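Robot Safety and Fault Handling
Handout 3: Loss of grip detection on soft goods
Prulska teaching cell, January 2023. Notes by Dénes Bárány

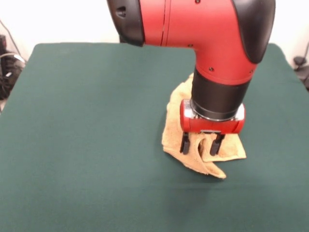
The fault covered in this handout was logged during towel handling at the Hurkemwood site. The arm closed on a fold, lifted, and carried on through the full path to the drop point with nothing in the fingers. The controller reported a good grip throughout. No one was hurt. The arm then opened over the drop point, counted the cycle as complete and went back for the next one. It did this for 39 cycles before an operator pressed stop.

1. How the grip check was meant to work

The gripper has no touch sensing in the fingers. Grip is judged from two values: finger gap at the end of the close move, and motor current at that moment. If the gap is above the lower limit and the current is above its threshold, the grip flag is set. With rigid parts this is usually enough. The gap stays open by the width of the part and the current rises when the fingers meet it.

Cloth behaves differently. A single layer is thin enough that the closed gap is nearly the same as the gap with nothing held. A bunched fold gives a wider gap at first, then packs down under load and can creep out during the lift.

2. What went wrong

Ebuka Etim worked through the log and found 2 separate causes.

(a) The lower gap limit had been set to zero during an earlier trial with thin cloth and was never put back. Any closed position passed the test.

(b) The flag was read once, at the end of the close move, and held until release. A fold lost during the lift could not change it.

Cause (a) explains the empty cycles. Cause (b) would have hidden a dropped towel even with the right limit — the two should be treated as separate faults and fixed separately.

3. Why it is a safety matter

A towel on the floor is a slip hazard, and one caught on the wrist can snag a cable. The larger risk is the person who sees a towel hanging from the arm and reaches in to free it. The cell was still in automatic mode, and a false grip flag gave the operator no reason to expect a stop.

4. Changes made

Gap limit restored and locked behind the supervisor password.
Grip flag now read at close, after lift and before release.
A failed check brings the arm to a controlled stop, with the fingers held as they are.
Clearing the fault by hand requires the cell to be isolated first.

5. Before the next session

Read the Olaniyan notes on gripper current, section 2. Then work through log entry 102 and mark the point at which the current falls. State whether the new checks would have caught it, and at which step.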